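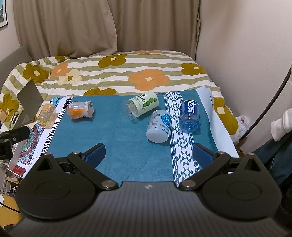 Revisión de habitaciones, piso 2, residencia Duveck. La hizo Su-chen Kan el miércoles por la mañana, con la lista que dejó Orest Harasym. Empiezo por la habitación 231, donde tengo más comentarios. Sobre la cama hay una tela azul verdosa, y encima de ella botellas y vasitos de plástico, varios acostados, entre ellos una botella de agua con etiqueta azul oscuro que dice "脉动" y un vasito de gelatina con fruta naranja. También hay una computadora portátil abierta muy cerca de la tela. Marco los puntos con SÍ, NO o PENDIENTE, y el comentario va debajo.

HABITACIÓN 231

1. Líquidos separados de los aparatos eléctricos: NO
La portátil y las bebidas no deben compartir la misma superficie. Pido pasar una de las dos cosas al escritorio.

2. Envases cerrados y de pie: NO
Cerré con la mano las tapas de las botellas, ninguna perdió agua. De pie sobre el colchón tampoco quedan seguras, por eso mi recomendación es usar la repisa.

3. Comida guardada en su lugar: PENDIENTE
La gelatina no necesita nevera si está cerrada, pero la regla de la casa dice que no se deja comida en la cama. Shuk-fan Ko me preguntó si el vasito cuenta como comida. Yo entiendo que sí.

4. Etiquetas que se pueden leer: PENDIENTE
Varias etiquetas están en chino. Yo las leo sin problema, pero el turno de noche no. La botella blanca de etiqueta azul redonda es la que más me preocupa, por el color no se sabe qué tiene adentro. Propongo pegar una cinta con el nombre en español.

5. Ropa de cama en buen estado: SÍ
El edredón de flores y rayas verdes está en la lista de entrega con el número 964. No encontré quemaduras ni costuras abiertas.

6. Cabecera firme: SÍ
La moví con las dos manos y no hace ruido. El tapizado gris se limpia con paño húmedo solamente, no usar el producto Brarnden — la vez pasada dejó mancha en otra habitación.

7. Enchufes y cables: SÍ
El cargador está desconectado. El enchufe junto a la puerta tiene la tapa un poco floja, Jhonatan Yupanqui lo aprieta esta semana.

8. Salida libre: SÍ
La puerta abre completa.

PASILLO Y BAÑO COMÚN

9. Extintor con fecha vigente: SÍ
Vence en septiembre. Avisar a Pellum con un mes de anticipación, tardan en venir.

10. Piso del baño sin agua: NO
Había agua cerca de la ducha izquierda. Puse el letrero amarillo y sequé, pero a las 11:30 estaba mojado otra vez. Othmane Zaki cree que es el sello de abajo.

Para la próxima visita

Quedan abiertos los puntos 1, 2, 3, 4 y 10. Hablé con Shuk-fan de los cuatro primeros y estuvo de acuerdo, solo pidió que le demos otra repisa, porque la suya está llena de libros. Hay una libre en el depósito, le faltan dos tornillos. El punto 10 lo lleva Othmane y me escribe cuando esté cambiado el sello.

Revisado por: Su-chen Kan
Copia para: Orest Harasym, Jhonatan Yupanqui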